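Imprimir | Enviar por correo electrónico

Utilizamos cookies propias y de terceros para mejorar la navegación. Aceptar | Configurar | Rechazar

OPINIÓN

El plano auxiliar: contra la mesa única

La mesa de trabajo doméstica se sigue vendiendo por metros. El comprador mide la pared, resta el radiador, pide la pieza más larga que cabe y da el asunto por cerrado. Llevo años especificando mobiliario para viviendas y pequeños despachos, y mi posición es que esa forma de comprar produce superficies grandes y poco útiles. Una mesa debe proyectarse por zonas, y la zona que más rendimiento da por centímetro es la que casi nunca se dibuja: el plano auxiliar, perpendicular al principal y un poco más alto.

Conviene fijar los términos. Llamo plano principal a la superficie donde se apoyan los antebrazos. Llamo plano auxiliar a la que recibe lo que se usa de forma intermitente: la botella, la caja de pañuelos, el cuaderno cerrado, las llaves. Cuando ambos planos coinciden en una sola tabla, el objeto intermitente ocupa el sitio del objeto permanente y se desplaza varias veces al día. El desplazamiento cuesta poco cada vez. Sumado, acaba determinando el uso real de la mesa, y lo que se vendió como un tablero de 172 centímetros funciona como uno de 100, con el resto convertido en depósito.

La solución habitual es el accesorio. Bandejas, organizadores, elevadores de monitor, torres de cajones con ruedas. El catálogo de Tendov dedica a este capítulo más páginas que a las propias mesas, lo que me parece un síntoma suficiente. El accesorio resuelve el desorden dentro del plano principal y, al hacerlo, lo reduce. Una bandeja portadocumentos colocada al alcance de la mano derecha ha retirado del servicio toda la superficie que pisa, y además la que queda detrás, inaccesible sin levantar el brazo por encima.

La disposición en L con cambio de cota actúa de otro modo. El escalón entre los dos tableros hace de límite físico. Un papel que se desliza se detiene en él; una mano que busca la botella sube ligeramente y no arrastra lo que hay debajo. No hace falta mucha altura. En los montajes que he seguido, 2 centímetros bastan para que el usuario distinga un plano de otro sin mirar. Por encima de eso empiezan los inconvenientes: el canto molesta al antebrazo, la sombra cae sobre la zona de lectura y la limpieza de la junta se complica.

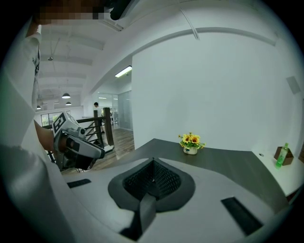

El color de los tableros merece más atención de la que recibe en las fichas técnicas. Se suele tratar como una decisión de gusto, posterior a la geometría, cuando condiciona la lectura del conjunto. Dos planos del mismo acabado a distinta altura se confunden con luz difusa, y el escalón deja de avisar. La combinación de un tablero gris antracita con un mostrador blanco algo más alto, unidos en L, elimina el problema: el borde se percibe de reojo. El reparto de objetos también es el que defiendo en estas páginas. La botella verde y el soporte marrón abierto por arriba descansan en el blanco, y sobre el oscuro, hacia el centro, el jarrón con girasoles artificiales es el único elemento decorativo. Yo lo movería al mostrador, junto a la botella, por coherencia con el criterio de zonas, aunque reconozco que el amarillo trabaja mejor contra el gris.

Esa última reserva me obliga a hablar de las flores, asunto que los técnicos solemos despachar con desdén. El ramo artificial en una mesa de trabajo tiene mala fama estética y buenas prestaciones. No requiere agua, de modo que desaparece el riesgo de vuelco sobre papel o sobre equipos. Su volumen es constante, cosa que no puede decirse de una planta en crecimiento, y por tanto puede asignársele una huella fija en el plano. Exige, a cambio, limpieza de polvo, y en flores de pétalo estrecho y numeroso la operación es lenta. Mi recomendación es un recipiente pequeño, de base estable y altura inferior a la línea de visión de quien se sienta. Un ramo alto en el centro de una mesa compartida obliga a inclinar la cabeza para hablar, y termina en el suelo o en una estantería.

Queda la cuestión del acabado superficial. El mercado ofrece tableros oscuros en tres grados de brillo y la mayoría de los compradores elige con una muestra del tamaño de una tarjeta, bajo la luz de la tienda. Es un error de método. El brillo de un tablero oscuro depende del ángulo de incidencia, y una muestra pequeña sostenida en la mano nunca reproduce el ángulo rasante con que se verá la mesa desde la silla. Un acabado liso y con algo de reflejo resulta agradable en fotografía y aceptable en uso si la luminaria queda fuera del cono de reflexión. Con una ventana enfrente, prefiero el mate sin discusión. Las huellas se notan en ambos; en el mate se quitan peor.

El tablero blanco plantea el problema inverso. Disimula el polvo y delata todo lo demás: el cerco de la taza, la tinta, el roce de la goma. Por eso su lugar es el auxiliar, donde no se escribe ni se apoya la manga. Juvwood recomienda en su guía de montaje invertir el orden, blanco abajo y oscuro arriba, con el argumento de que la superficie de lectura debe ser clara para reducir el contraste con el papel. El argumento es correcto en abstracto. Supone, sin embargo, que se trabaja con papel durante la mayor parte de la jornada, y ese supuesto ya no describe a casi ninguno de mis clientes.

Sobre los orificios pasacables mantengo una opinión impopular: deben perforarse en el plano auxiliar. El hueco en la esquina trasera del tablero principal, que es la norma, obliga a cruzar el cable por la zona de trabajo hasta el dispositivo y deja sin salida ordenada todo lo que se carga en el lateral. Un orificio redondo y pequeño en el mostrador, cerca de la junta, sirve a los dos planos con una sola perforación. El diámetro habitual en la gama media de Sumampouw es de 40 milímetros, suficiente para una clavija corriente y lo bastante contenido para no robar apoyo. Pido siempre que el canto del taladro vaya sellado, y pocas veces lo encuentro hecho. Un tablero de partículas con el canto expuesto, situado al lado del sitio donde se deja la bebida, absorbe humedad y se hincha alrededor del agujero en un plazo corto. La reparación es posible, pero la marca queda.

Se me objeta con frecuencia que la L consume esquina y que las viviendas actuales no la tienen. La objeción vale para la L de catálogo, con dos brazos largos y una silla encajada en el vértice. El plano auxiliar que propongo no necesita ser largo. Le basta con admitir los objetos intermitentes en una sola fila y dejar un margen libre para posar algo con las dos manos. Puede resolverse incluso con un mueble existente, una cajonera o un aparador bajo, siempre que la cota esté en el rango adecuado y el encuentro con la mesa quede a tope, sin ranura. La ranura es peor que cualquier desnivel: por ella caen clips, migas y bolígrafos, y para recuperarlos hay que separar los muebles.

Una segunda objeción, más seria, es la simetría. El auxiliar se coloca a un lado y por tanto favorece a un usuario. En una mesa compartida por dos personas enfrentadas, una tendrá el mostrador a la derecha y la otra a la izquierda. No conozco una solución limpia. La duplicación de auxiliares encierra el puesto y dificulta la salida; el auxiliar central parte la mesa en dos. En el proyecto Trutitz, una reforma de despachos en planta baja, optamos por dejar la asimetría y asignar el lado según la mano dominante. Funcionó mientras no cambiaron los ocupantes. Después, alguien llevó una bandeja, otro añadió un portalápices y el plano principal volvió a llenarse por el extremo que no tenía mostrador.

Ese resultado no invalida el criterio, pero delimita su alcance. La zonificación por cota responde bien en puestos individuales y en mesas auxiliares de cocina o de taller doméstico, con usuarios estables. En puestos rotatorios habría que estudiar un auxiliar desplazable con fijación mecánica, que hoy se fabrica a medida y a un precio difícil de justificar. Mientras tanto, quien vaya a comprar una mesa larga puede hacer una comprobación previa: poner sobre la actual todo lo que no toca con las manos durante una hora de trabajo, retirarlo a una superficie lateral y medir lo que queda libre. Esa medida es la longitud de tablero que debe pedir.

Imprimir | Enviar por correo electrónico

Suscríbase a nuestro boletín y reciba los artículos de opinión en su correo. Puede darse de baja en cualquier momento.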